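How to Clean the Weep Holes in Your Sliding Windows
Posted August 30, 2020 in Windows & Doors

If you have sliding windows and a puddle on the inside sill after every storm, you may be about to buy new windows. Please put the catalog down for an hour. Try this first. It costs the price of a pipe cleaner.

I lived with my own puddle from April until the middle of summer. I caulked the outside of the frame. I caulked it again in a color that didn't match. I rolled up a bath towel and left it on the sill so long that guests took it for decor. The trouble was a plug of dead gnats and cat hair about the size of a raisin.

What a weep hole is

A sliding window isn't watertight at the bottom and was never meant to be. Rain runs down the glass, drops into the track, and is supposed to leave again through small openings in the track floor or the outer face of the frame. Those are the weep holes. When they clog, the track fills like a bathtub, and then it fills your living room.

Mine are old Andow vinyl sliders, and each has 2 slots on the outside hidden behind little plastic flaps. I had assumed the flaps were a style choice. Your windows may have round holes, slots, notches at the corners, or some mix of these depending on who built them and what mood they were in.

What you need

An old toothbrush
A vacuum with the skinny nozzle
Pipe cleaners, or a length of weed trimmer line
Dish soap and warm water
A cup or small watering can
Rags you don't love
A flashlight

Skip the screwdriver. I know it's already in your hand. A screwdriver turns a weep hole into a bigger hole that goes places it shouldn't. Van der Merwe Hardware will sell you a Cilon track brush with a bent neck and a comfy grip, and it's a nice brush, and the toothbrush did the same job.

Time: 20 minutes for the first window, most of it spent being disgusted. Less for the others.

Step 1: Take out the sliding panel

Open it partway, lift straight up, and swing the bottom toward you. Some panels have a stop screw or a clip at the top that has to come off first. If it won't lift, look for that before you get strong with it. Big panels are heavy and want a second person. Stand the glass on a folded towel somewhere the dog doesn't run.

Can't get the panel out? Do one half of the track, slide the panel over, and do the other half. It's a worse job but it's still a job.

Step 2: Vacuum it dry

Do this before any water goes near it. Dry track dirt is dust. Wet track dirt is pudding. Run the nozzle the full length and spend extra time in the corners, where the insects of many summers have gone to rest. Loosen anything stuck down with the toothbrush and vacuum again.

Step 3: Find the holes

Start inside with the flashlight held low, so it shines along the track floor. Look near the ends first. Then go outside and look at the bottom edge of the frame for slots or flaps. The inside hole and the outside slot often don't line up. The water takes a little detour through the hollow part of the frame, which explains why poking straight through gets you nowhere.
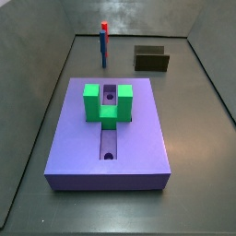 A long channel with two small round holes in its floor, one close to the front end.

If a hole seems to be missing, scrub before you decide it was never there. I found one under a layer of paint from a previous owner who painted everything, including two light switches and part of a doorbell.

Step 4: Clear them

Feed the pipe cleaner in gently from the inside and twist. Pull it back out, wipe it, try not to look at it, repeat. Then go around and do the same from outside, lifting the flap with a fingernail. The flap should swing freely. If it's glued shut with grime, a little soapy water and some patience will free it. If it's been caulked shut, cut the caulk away carefully with a plastic scraper, and if you were the one who did the caulking, we need never speak of it.

Step 5: Wash and test

Scrub the track with soapy water and wipe out the worst of it. Then pour a cup of clean water slowly into the track and watch outside. It should start dribbling out of the slots within a few seconds. Slow is okay. Nothing at all means back to step 4.

Keep a rag ready on the inside sill in case the answer is nothing at all.

Step 6: Put the panel back

Top edge in first, then lower the bottom onto the track. Check that it rolls and that the lock still meets its other half.

When it isn't the weep holes

If the water drains fine in your test and you still get a puddle, look at the corner seals of the frame and the flashing outside. Water that shows up above the track, or stains the wall beside the window, is a different problem and probably a phone call.

Do the whole business once in spring and once after the leaves come down. I have 17 windows, so I do them in batches and complain.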